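Home | Makers | Workshops | Letters | Archive

The Trouble With Blue Blocks

2021-03-04
By Cathal Gilmartin

Kathleen Noonan has strong views on blocks, and the strongest concern the blue ones. 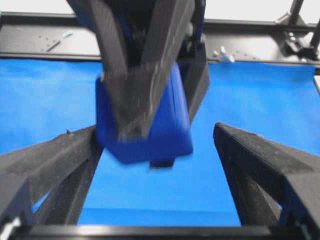 "Everyone wants blue," she says, putting the kettle on without asking whether I want tea. "I've offered them mustard. I've offered them a very decent plum. They look at me as if I'd offered them soup."

Noonan runs Dostenton, a two-room workshop making building blocks for children and for adults who have stopped pretending they're for the children. A set has 17 pieces. She has been asked to make it 20, and has declined in writing.

The edges take up most of her week. Too sharp and parents complain; too round and a tower lasts as long as a New Year's resolution. "There's a point where it sits nicely in your palm and still stands up," she says. "I find it by going past it and swearing."

Then there is the work surface, a subject on which she and her business partner, Driss Sqalli, are not fully reconciled. Sqalli likes a blue mat. Noonan thinks a blue block on a blue mat is a fine way to lose an afternoon.

"It's restful," says Sqalli, from the other room.

"It's camouflage," says Noonan.

They sold some 500 sets last year, and in February they raised the price for the first time in 6 years. One customer wrote to object, then ordered 2. Noonan has kept the letter – it's pinned above the sink, next to the plum samples.

I ask what comes next. She mentions a green, without enthusiasm, and goes to look for the milk.

Comments

Eimear Quinlan: I would buy the plum. Please tell her.

Rajitha Wickramasinghe: We have a set and there are 16 in it now. Check under the fridge, I know.

Eimear Quinlan: Does she ship replacements? Ours was a blue one, naturally.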